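Vinen - Frequently Asked Questions

Last changed in September. If your question is missing, please write to Mahtab Shokri or leave a note in the workshop book.

What is Vinen?

Vinen is a two-armed home robot which we build in a shared workshop. It is a hobby project. We want a robot that can open doors, pull out drawers and bring small things from one room to another. It is not for sale and we do not plan to sell it.

Who is building it?

There are five of us. Anwara Roy makes the arms and the grippers. Tien-fu Yau writes the control software, and I, Mahtab, take care of the simulation and of this page. Nokuthula Modise does the wiring. Maricruz Beltrán joined last, and she has already repaired more of our parts than the rest of us together.

Do I need a real robot to take part?

No. You can do a lot in simulation only. Our simulated apartment is called Lurora, and it runs on a normal computer with a good graphics card. You load the robot model, you choose a room, and you drive the arms with a game controller or with a script.

Why do the rooms have so many small objects in them?

In the first version of Lurora the furniture was bare, and the robot learned very bad habits. It moved its arm low over every surface, as if there could never be something on it. So we put things on the furniture. They are ordinary things, and you may change them for your own.

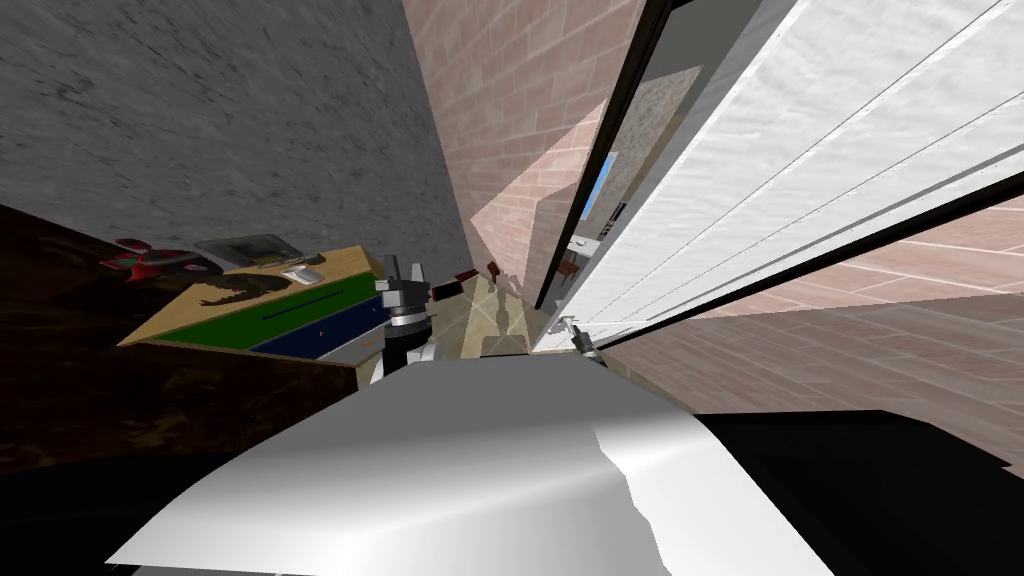 Lurora, hallway room: drawer unit on the cabinet, one gripper close to it, the other near the open door.

Can I see the same view on the real robot?

Almost. The real camera is mounted a little lower, and the picture is darker in the evening. Tien-fu is working on a setting for this. Please do not copy camera values from the simulation to the robot before you have measured them.

How heavy can the things be?

Each gripper can hold 584 grams in our tests. With the arm fully stretched it is less, and we have no good number yet. For the first tries, please take something light and soft - a sponge is very good.

Why does the door task fail so often?

Doors are difficult for us. The fingers are thin, and when the body turns too early they slide away from the door. Anwara has changed the finger pads 2 times already. At the moment it helps to drive slowly and to wait until the arm has stopped before you turn the base.

How long does one battery last?

About 30 minutes if both arms are moving. Standing still, it is much longer, but please switch off the motors anyway when you go for lunch.

The simulation starts, but my arms hang down. What is wrong?

Most probably the joint file is from an old version. Delete the folder called Xaba in your user directory and start again. The program makes a new one by itself. If the arms still hang down, send us the log file, please, and not only a photo of the screen.

When can I visit the workshop?

We are there most evenings until 9. Ring the bell with the name Drasatard, it is the old name of the workshop and we never changed the sign. Wear closed shoes, and tie back long hair if you want to stand near the arms.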